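Plutley Shared Workshop - Locker Room and Storage Refresh
Progress report to the Morin Fund, covering work through May

Hello all,

We have had a really good stretch since the last report, and I'm glad to have so much to pass along. When we applied for this grant the storage room was the place people hurried through. Half the lockers had no working key, the floor had old tape on it from three different layouts, and new members were keeping their things under their desks. It is a different room now, and people are using it!

Keys and locks

This was the biggest job on the list and it's nearly finished. Every locker in the main bank has been opened, emptied and tested. Esach supplied the replacement lock cylinders and cut new keys for the doors that had none, and they were very patient with us when we sent the wrong key code the first time. We are leaving the keys in the doors until lockers are assigned, so anyone can check that a lock turns before they sign up for it. Two doors still stick. One needs a new hinge, and the other probably only needs the door lifted a little, which we'll try first.

Things we found inside went into the lost and found bin by the front desk. A surprising amount has already gone home, including a very nice set of chisels.

Cleaning

The lockers came to us secondhand and had years of sticker glue and marker on them. Warm water and dish soap took care of most of it. For the glue we tried a citrus remover on the inside of one door, left it overnight to see if it would hurt the paint, and then went ahead with the rest. We do the fronts with a soft cloth and keep the scrubbing pads for the insides, where a scratch won't bother anyone. Vents take the longest - dust packs into the slots and has to be brushed out before the door gets wiped, or it all ends up back on the front.
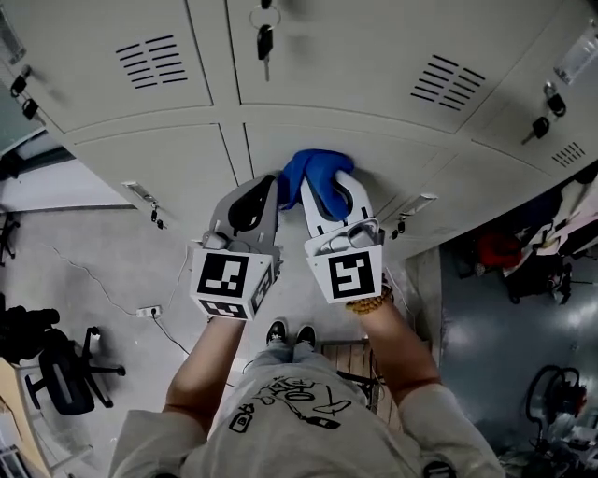
Wiping down the locker fronts with a blue cloth, keys still in the doors.

We have put the locker fronts on the regular cleaning list, so they'll get a wipe along with the desks and door handles. It's a short job now that the old glue is gone.

Labels and sign-up

Clifford Lachance has built a simple sign-up sheet that links each locker number to a member and a key number. We tried it with 11 members and changed it twice, mostly to make the key return part easier to understand. Printed name cards are next. They will go in clear holders, and we still have to decide on first names only or full names. Members have opinions on this!

Money

The locks and keys came to $1531, a little under our estimate. We have set aside up to $600 for the hinge, the name cards and a second coat of sealer on the floor near the door. Prorkiseck has quoted for the sealer and can do it in one evening, so we wouldn't have to close during the day. Receipts are in the shared folder under Storage.

What's left

Fix the two sticking doors.
Print the name cards and fill the holders.
Get the power cords up off the floor and along the wall.
Open sign-up to all members.

The cords are a new item. They weren't in the original plan, but with more people walking through to reach their lockers we'd like them out of the way, and we have the clips already.

One question for you: would the Fund be all right with us moving any leftover lock money to coat hooks? Members have asked for them more than anything else, and there is a good stretch of bare wall by the entrance. A yes or no by email is plenty, and you are very welcome to come by and see the room for yourselves. Mornings before 10 are quietest.

Thank you again for backing this.

The storage team, Plutley Shared Workshop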